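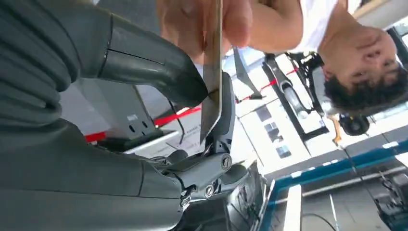 Wednesday, late afternoon
Ville Mustonen

Second day with the Rivari gripper kit on trial from Teta. Handover of flat metal parts again, person to gripper. The blade blank is a poor part to start on, being thin and reflective, but it is what Papadakis wants quoted, so it stays.

Ran 24 handovers before lunch with the force limit at the factory setting. The jaws close square when the blank is presented upright. When it comes in tilted, one jaw touches first and the blank turns in the grip before the second jaw meets it. Two slips, both with a tilt. Dropped the closing speed to 51 percent and repeated the same tilts. No slips, but the cycle is longer and Papadakis will ask about it.

Wrist camera: reflection off the flat of the blade still confuses the edge finder. It picks the highlight and reports that as the edge. Exposure down two steps helped in the morning and did less once the sun came round to the windows. The manual has half a page on shiny parts and recommends "suitable lighting." Wrote to Teta asking what they consider suitable. No answer yet.

Release signal is the better part of the kit. The gripper waits for a pull from the wrist side before it takes the full load, so the person is not left tugging against it. The threshold is set in the Cironness software under a menu called Comfort – took me far too long to find. Default is too low for a part this light. Raised it one notch and left it there.

Checked the joint screws after the run. Both tight. The quick-start sheet gives a torque for the mounting flange and none for the fingers. Added to the list for Teta.

Price is still the trouble. The license is per arm, and the second arm would need its own even if it only holds the fixture. I would take the hardware today and argue about the software.

Tomorrow: tilted blanks at 70 percent speed, matte tape on one side of the blade, gloves on. Ask about spare finger pads.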